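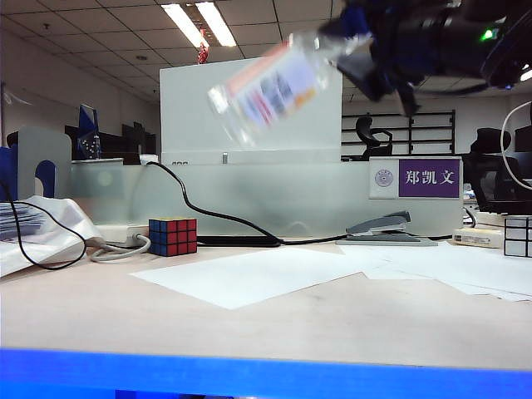
What is on an office desk?

Lots of grown-ups work at a desk in an office. If you have ever visited one, you will know that desks fill up with things. Some of them are for work, and some just end up there. This page looks at ordinary desk things, what they are made of and how they work.

There is a list of hard words at the bottom.

Walls that are not quite walls

In many offices, lots of people share one big room. If there were nothing between the desks, everyone would be looking straight at each other all day. So some desks have a low wall between them. It is called a partition, or a divider.

A partition can be a tall panel that you cannot see through at all. It can also be a strip of frosted glass or cloudy plastic. Frosted glass is translucent. That means light can get through, but you cannot see clearly what is on the other side. You might see a dark shape move when the person opposite stands up, and that is all.

Why does it look like that? Clear glass has a very smooth surface, and light goes straight through it. Frosted glass has a rough surface, made with acid or by blasting it with fine grit. When light hits the rough part it scatters in all directions. You still get the brightness, but the picture is lost.

You can see the same thing at home. Breathe on a cold window and look through the misty patch. The tiny drops of water scatter the light, just as the rough glass does. Tracing paper is translucent too.

Some dividers have a narrow shelf or rail along the top. People clip notes to it.

Whose desk is it?

A name plate is a small sign with a person's name on it. It can be fixed to a door, stood on the desk or attached to the divider. Visitors can then find the right person without asking.

Name plates often show a badge as well. Universities, schools and companies all have badges of their own, and a round one is called a roundel or a round emblem.

Names are not all written with the same letters. English uses an alphabet of 26 letters, and each letter stands for a sound or two. Chinese is written with characters. Each character stands for a whole syllable, and it usually has a meaning as well. A Chinese name is often three characters long. The family name comes first, and the given name comes after it. In English it is the other way round, with the family name last.

Orvokki Eskola works in the Hiltska office in Lokirham. Orvokki is a Finnish name, and it is the Finnish word for a violet, the flower. Her desk number is 119. When she first started there her name plate was spelled with one k, and she kept the wrong one in her drawer.

Power for everything

Computers, lamps, screens and phone chargers all need electricity. Most walls only have a socket or two, which is not enough. That is why you often see a power strip on a desk or underneath it.

A power strip is a long box with a row of sockets in it. One cable goes from the strip to the socket in the wall. Inside the box are long strips of metal which run from one end to the other, and every socket touches them. The electricity comes in along the one cable and is shared out.

There is a limit to how much a strip can share. Small things like a lamp and a laptop are fine. Heaters and kettles use a great deal of electricity and should be plugged straight into the wall. If too much electricity runs through one cable, the cable gets hot and can start a fire. You should never plug one power strip into another, either.

Electricity from the wall can hurt you badly. Never push anything into a socket except a plug, and ask an adult if a plug is stuck or a cable looks cracked.

Cables, straight and curly

Look at a cable from the outside and all you see is a plastic coat. Inside is copper, usually in lots of very thin wires twisted together. Copper lets electricity flow through it easily. It also bends well. One thick copper wire would be stiff and would snap if you bent it too many times, but a bundle of thin ones can be bent again and again.

The plastic coat is there to keep the electricity in. Things that do not let electricity through are called insulators. Plastic and rubber are both good ones.

Some cables are curly, like a spring. You can pull them out long, and when you let go they shrink back. The curls are made by winding the cable round a rod and warming it until the plastic takes on the shape.

Cables get in a muddle on most desks. They loop over the top, hang down the back and get caught on chair wheels. Some people tie them together with a strip of hook-and-loop tape. Other people leave them.

How a stapler works

A stapler joins sheets of paper with a small piece of bent wire.

Before it is used, a staple is shaped like a square bridge with two straight legs. Lots of staples are lightly glued together in a row, and the row sits inside the stapler. A spring pushes the row forward so that there is always one ready at the front.

When you press down, this is what happens:

A thin metal blade inside the top of the stapler comes down on the front staple.

The blade breaks that staple away from the row and pushes its legs through the paper.

The legs hit a little metal plate on the base. The plate has two curved dents in it, and the dents turn the legs inwards until they lie flat.

The metal plate is called the anvil. On many staplers you can turn it round, and then the legs bend outwards instead. Staples put in like that are easier to pull out later. Next time you use a stapler, have a look at the anvil and see if yours turns. Keep your fingers out from under it while you look.

A normal stapler is meant for a thin pile of paper. If you try too many sheets the legs crumple before they get to the other side, and somebody has to dig the bent staple out.

Paper

Most office paper is made from wood. The wood is cut into chips and cooked with chemicals until it turns into a wet mush called pulp. The pulp is spread out on a moving mesh, the water drains away, and what is left is pressed and dried on hot rollers.

If you tear a sheet and look closely at the edge, you can see tiny hairs. Those are the fibres from the wood. They are tangled together, and the tangle is what holds the sheet together.

In Britain and most other countries the usual size is A4. It is 297 millimetres tall and 210 millimetres wide. Fold an A4 sheet in half and you get A5, which is the same shape but smaller. Fold that in half and you get A6. If you put two A4 sheets side by side you get A3. The shape stays the same all the way up and all the way down -- try it with some scrap paper.

Clear plastic bottles

People get thirsty at work, so there is often a drink somewhere near the desk.

Most clear drinks bottles are made from a plastic called PET. It is light and does not shatter if you drop it. A PET bottle starts out as a small thick tube with the screw part already made at the top. The tube is heated until it is soft and put inside a mould. Then air is blown into it, and it swells out like a balloon until it fills the mould. This is called blow moulding.

Turn a bottle upside down and you will often find a small round spot in the middle of the base. It is left over from when the tube was made.

Labels are usually printed in bright colours so that you can tell one drink from another on a shelf. On many bottles the label is a plastic sleeve, shrunk on with heat.

The Sabbagh building, where Hiltska has its office, keeps a box for bottles by the lift. In April the people there put 347 bottles in it.

It is a good idea to put the lid back on a bottle when there are plug sockets nearby.

The puzzle cube

Not everything on a desk is for work. Puzzle cubes are popular, and the best-known one is the Rubik's cube. It was invented in Hungary in 1974 by a teacher of design.

Each side of the cube is split into nine squares. When the puzzle is solved, each side is all one colour. Turn the sides a few times and the colours are mixed up.

It looks as if it is made of 27 little blocks, but it isn't. There is no block in the middle. What you find there is a part with six arms, one for each side. On the end of each arm is a centre piece. The centre pieces can spin, but they never swap places. If the centre of a side is blue, that side will be the blue side when the cube is solved.

The other pieces are held in by their shape. There are 8 corner pieces, with three colours each, and 12 edge pieces, with two colours each. They have small feet inside which hook behind one another, and so the cube can turn without falling apart.

Orvokki can do the first two layers of hers. The last layer she has to look up.

Things to try

Put a sheet of tracing paper over a page of writing. Can you read it? Now lift the tracing paper up slowly and stop when the words disappear.

Draw a plan of a desk at home or at school, looking straight down on it. Put in everything you can see. Do it again the next day and compare the two plans.

Find 4 things on the desk made from different materials. Which of them would let electricity through?

Hard words

Anvil: the metal plate on a stapler that bends the staple.
Fibre: a very thin thread.
Insulator: something that does not let electricity through.
Mould: a hollow shape used for making things.
Partition: a low wall that divides up a room or a desk.
Pulp: wet, mushy wood used to make paper.
Translucent: lets light through, but not a clear picture.

Next in the Trastano Everyday Things series: What is inside a pencil?

Page last checked 5th June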